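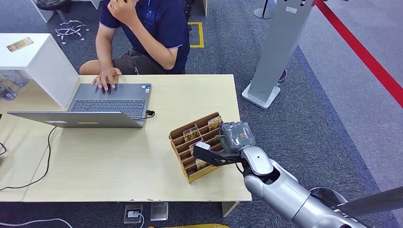

Ticket: Operator position during card tray runs
Site: Moltcombe, demo area
Opened by: Ludmila Štěpánek
Assigned to: Ermanno Fabbri
Opened: 11/08/2019
Status: Waiting for reply

Ludmila Štěpánek wrote:
I ask for a clear decision about rule 4 in the Avthorpe site rules. It says "the operator shall stay outside the reach of the arm while the arm is enabled." In the card tray task, the operator sits at the desk with the laptop, and the tray is on the same desk. The arm comes over the tray. So which distance do we apply? In my understanding the rule was written in February for the Grevov cell, which has a fence, and the desk work was not considered.

Ermanno Fabbri wrote:
Thank you, Ludmila. Please tell me the speed limit in the task file, and if the stop button can be reached by the person who is sitting.

Ludmila Štěpánek wrote:
The speed limit is set to 30 percent. The stop button is on its own cable and I can reach it from the chair with the left hand. I measured from the edge of the tray to my keyboard hand and it is around 7 inches, which I find too little.

Ermanno Fabbri wrote:
I agree, it is too little. Until the rule is corrected, please do the following:
- Type only when the arm is paused. Start the run, then take both hands off the desk.
- Move the tray to the far right of the desk and teach the slots again.
- Put the laptop cables away from the tray side.
- Change cards by hand only with the arm disabled. A pause is not enough for this.

Ludmila Štěpánek wrote:
Done, except one point. After the tray was moved, 3 slots gave the error "target out of range." I turned the tray a little and taught again, and now only one slot gives it. May I leave this slot unused?

Ermanno Fabbri wrote:
Yes, mark it as unused in the task file. I sent the text of rule 4 to Abbasi for revision, with a separate paragraph for shared desks. Please keep this ticket open until we have the new wording.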